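Inley in simulation: a small gallery

Zemora is our attempt to find out whether a two-handed robot can learn to tidy a kitchen worktop without ever having met one. Walid Abou Jaoude wrote the first version in February, mostly after 11 at night, and some of the variable names still show it. The robot, Inley, trains on rendered kitchens, and we then score it on layouts it has never been given.

The current policy was trained on 157 demonstrations and tested on 36 new layouts. It finished the task in 71 per cent of them - a figure we are pleased with, and one that would get a human waiter sacked by lunchtime.

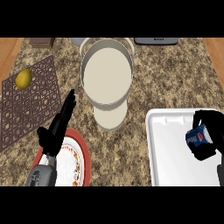 Why train with two hands when most of the jobs need only one? Policies trained on a single arm tended to park the other one wherever it did most harm, so we now record and learn both together.

Pepsi can in the right hand, over the white tray. The left is open above the flowered plate, and the lemon has the trivet to itself.

Killura, our older method, remains the baseline. It needed 5 times the training and had a fondness for pushing things off the back of the counter. Code and layouts are kept under Azar, in the folder marked "final", next to the other folder marked "final".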